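Ticket: Fold & Sort table, red items keep ending up in the wrong pile
Opened by: Meinir Pugh
Assigned to: Nayeli Meléndez
Site: Esquivel workroom, Flusville
Priority: Low (raised to Medium by the person who has to refold everything)

Problem as reported: The sorting card says "red top, button = shirts pile, hang" and "red top, no button = tees pile, fold in 3." Red tops are turning up in either pile according to mood. I rewashed one on Nuvex setting 30 in case that would give it some sense of direction. It did not.

Steps tried:
– Read the card again.
– Read the card aloud, slower.
– Moved the Dristo label printer to the other shelf, which fixed a different ticket.

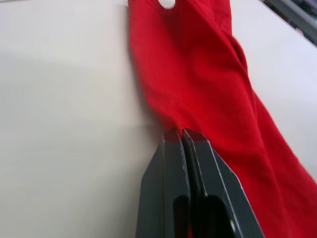 Category: Garments / Identification

Nayeli, 9:20 am: One small round white button, right up at the top of the red. By the card that's a shirt, so it hangs. I'd still want the whole thing opened out before I swore to it, as most of a red top looks like most of any other red top. Please spread them flat first and look for the button second. The card has these steps the other way round, and I wrote the card, so no comments.

Meinir, 9:45 am: No comments. Spreading flat needs table, though, and table is what we are short of. Can sorting have the bench to itself until lunch?

Nayeli, 10:05 am: It can if it's cleared. Looked in just now.

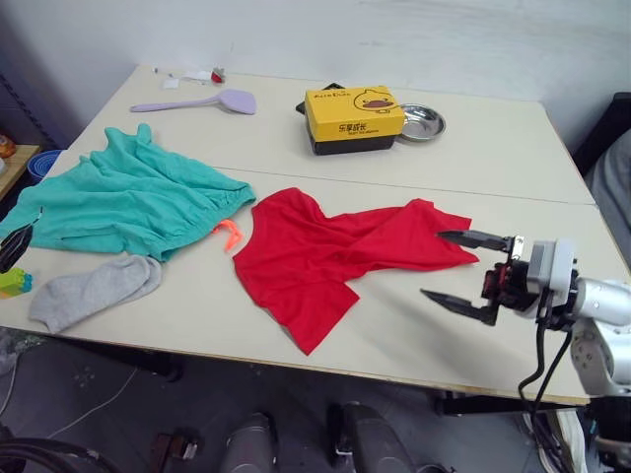 Table space is the real fault, I think, and I'm changing the ticket title to say so. The card assumes one garment at a time on a bare surface. What we have is a red T-shirt crumpled in the middle with a teal thing bunched up beside it and hanging off the left side, plus a gray sock with no declared allegiance. The lavender spatula goes back to Kitchen Items, which has its own shelf and its own ticket. Toy bricks to Toys, same principle.

Meinir, 11:30 am: Spatula rehomed. Sock placed in the Singles tub, where it has 100 friends and no match. New card printed, "spread, then button." Leaving this open until the next red load.

Status: Pending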